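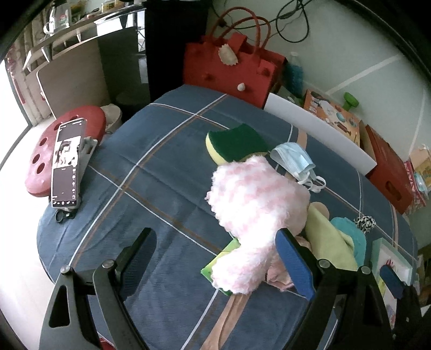 To: floor-staff list
Date: February 19, 2018
Subject: Re: Talto pilot, what it means for the sorting tables

> The Talto pilot will start with mixed household goods, as agreed
> with Brometti. Sorters will spend part of each shift doing the
> picks with the hand-held grippers, and the system learns from
> those. Nearly 400 picks per shift is the target. No jobs are
> affected. Sorters will be freed up for more interesting work.

I've read this a few times and I still can't find the interesting work. Could whoever drafted it tell us what it is? At Dramau we were told the same thing in the same words, and the interesting work was standing by a conveyor clearing jams.

My other worry is the target. With bare hands I can clear a heap of cloths and small packets without thinking. With the gripper I have to line up both pads, squeeze, lift, and keep hold of something that wants to fold in half.

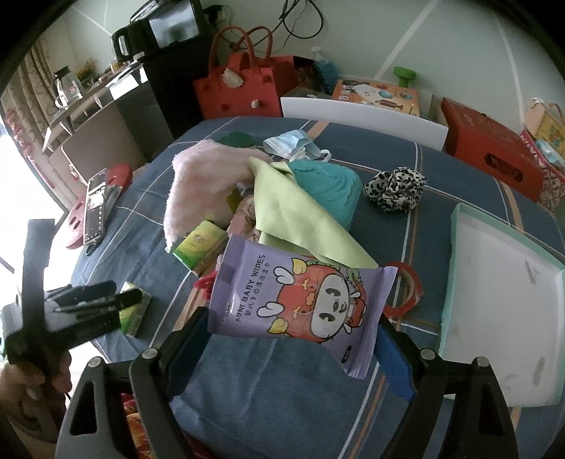

Packets of wipes are fair enough, they have a bit of body to them. Scrunchies and face masks are another matter, and anything fluffy hides whatever is under it. If somebody upstairs has set the figure from boxes and tins, they should come and do 2 hours of soft goods before it goes on the board.

> Training on the tool takes 5 minutes.

To hold it, yes. My wrist was complaining well before the end of the shift, and I'd like to know if Kazmi have looked at that at all, seeing as they supply the things. Form 674 has no box for it. I wrote it in the margin.

I'm not against the pilot. Some of those tables are miserable and I'd happily hand them over. But "no jobs are affected" needs a date on it. Affected until when? And if our picks are what the system learns from, does that count for anything in the grading, or do we carry on being paid as sorters while we teach it to sort?

Please reply to the list and not just to me, the late shift are asking as well.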